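How to get good tickets for a small-venue show (and enjoy the night once you're in)

I love small rooms. Give me a 300-person club over an arena any night of the week! But small shows sell out fast, and the way tickets go on sale can be confusing if you've only ever bought seats for the big stuff. So this is the routine I use, start to finish, and it works for pretty much any touring band.

Step 1: Get on the venue's own mailing list

Follow the band, sure, but sign up with the room too. Venues usually send out their presale codes a day or so before the general sale. My local favorite, the Besis, puts the code at the very bottom of the email, under the parking info, so scroll all the way down. Use an email address you check every day, and move the first message out of your promotions folder so the rest land where you'll see them.

Step 2: Set up your account the night before

Make your login, save your card, confirm your billing zip code. Do it even if you think you already have an account – cards expire, and the moment you find out is always with two tickets sitting in your cart and a clock ticking down. The Besis gives you 13 minutes to check out. That sounds like plenty until you're hunting for your wallet in a winter coat.

Step 3: Be there early, on one device

Log in ten minutes ahead and wait on the event page. Stick to one browser and one tab. A lot of ticket systems treat extra tabs as extra people and can bump you to the back of the line. If the sale opens at 10 a.m., wait for the button to change and refresh only if the page tells you to.

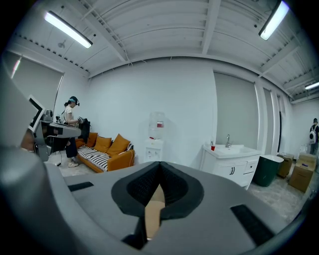 Yes to all of it, but please add the box office, Senuvton wrote under an earlier version of these steps. Walk-up tickets at the Besis skip the online fee, and the window often has a few singles left after the website says sold out.

So true, and it belongs in the routine! I called the box office the next month for a Tamo show that had been gone online for weeks and got a single for 26 dollars, right at the door price. Call in the afternoon, when the phones are quieter, and ask whether any held tickets have been released. Bands often give back part of their guest list on the day of the show.

Step 4: Know your ceiling

Decide what you'll pay before the sale opens, fees included. Mine is 55 dollars for a club show. Write it on a sticky note if you have to. It's so easy to get swept up when you see the last few seats blinking at you.

Step 5: Pick your spot

For general admission, doors time matters more than show time. If you want the rail, arrive an hour before doors. If you want the best sound, you can relax a little – head for the area just in front of the mixing desk, where the engineer is hearing what you're hearing. I stood there for Sotelo last July and could pick out every brush on the snare. Gorgeous.

Step 6: Pack light

Earplugs, ID, card, phone with the ticket already saved to it. Take a screenshot as a backup if the venue accepts them (some use moving barcodes and don't, so check). Leave the big bag at home, and wear shoes you can stand in for three hours.

Then go early enough to catch the opener. I've found half my favorite bands that way!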